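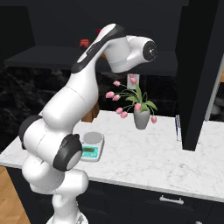 4. Installing the Flilteneo under-sink water filter

Please read this section to the end before you start. The work needs one person and no special tools, only an adjustable wrench, a towel and a small bucket.

4.1 Before you start

1. Close the cold water valve under the sink. Turn it to the right until it stops.
2. Open the cold faucet and let the remaining water run out. Leave the faucet open.
3. Put the bucket under the valve and the towel on the floor of the cabinet.

CAUTION: Connect the filter to cold water only. Hot water damages the cartridge and the warranty is then not valid.

4.2 Mounting the bracket

The bracket can be fixed on the left or the right wall of the sink cabinet. Leave a free space of 3 inches under the filter housing, otherwise the cartridge cannot be taken out later. The bracket must not be fixed to the back wall if pipes or cables are behind it. Look also at the wall above the counter before you drill: where an outlet is set into the backsplash, like the white one in the dark marble, its cable may go down behind the cabinet. If you are not sure, choose the side wall.

1. Hold the bracket against the wall and mark the 4 holes with a pencil.
2. Drill the holes. Do not drill through the panel.
3. Fix the bracket with the screws from bag B and hang the filter head on it.

Note: The model Pamen has a shorter bracket with 2 holes. All other steps are the same.

4.3 Connecting the hoses

1. Push the blue hose into the opening marked IN until you feel a second stop.
2. Push the white hose into the opening marked OUT in the same way.
3. Pull both hoses lightly. They must not move.
4. Screw the other end of the blue hose to the valve, by hand first, then a quarter turn with the wrench.
5. Screw the white hose to the faucet hose. 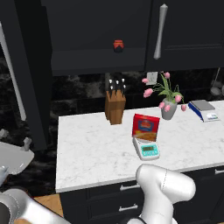
4.4 First use

Open the valve slowly and check every connection with a dry paper towel. When all of them stay dry, let the water run for 3 minutes and do not drink it. The water can look gray or cloudy at first, this is fine carbon dust and it is harmless. Keep the filter card where you will see it, for example on the inside of an upper cabinet door. If the door has a long vertical bar handle, as on the dark cabinets shown, do not hang the card on the handle, it falls down when the door is opened. Write the month of installation on the card.

CAUTION: If water drips from the housing, close the valve and go back to step 1 of 4.3.

Spare cartridges can be ordered from our service points in Vorkville and Kurtuluş. Please have the number from the filter head ready.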